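Catégorie : Carnet d'atelier > Collecte de démonstrations

23/11/2018 – Projet Skumero, table blanche

Repris la série « ranger les pinceaux dans le pot » avec la pince à main. Objectif du jour : 63 démonstrations, chacune de 20 secondes au maximum. Le petit pot beige en forme de sac froissé, celui avec l'ourson au bord, reste l'objet fixe de la scène. On change la place des 2 pinceaux entre les prises.

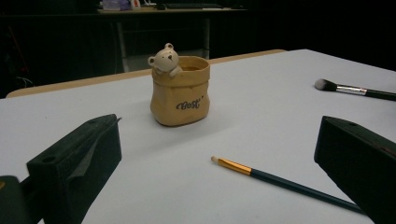
Remarques sur les prises

Le pinceau fin est le plus difficile, son manche est mince et il faut fermer les doigts très droit. J'ai annulé 7 prises où il a tourné pendant la montée. Je les garde dans un dossier à part, Bashir les demande pour l'étude des échecs.

Pour le pinceau de maquillage, je propose de saisir toujours par le manche, jamais par les poils. Il faut aussi varier l'orientation, sinon le modèle apprend seulement une direction d'approche. 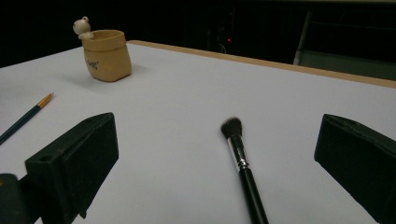
Pinceau de maquillage entre les doigts ouverts, pot au fond à gauche.

À faire : recopier les prises sur le disque Winden, vérifier les étiquettes, demander si on garde le fond sombre pour la série de janvier.

Ce site utilise des cookies de mesure d'audience. Accepter | Refuser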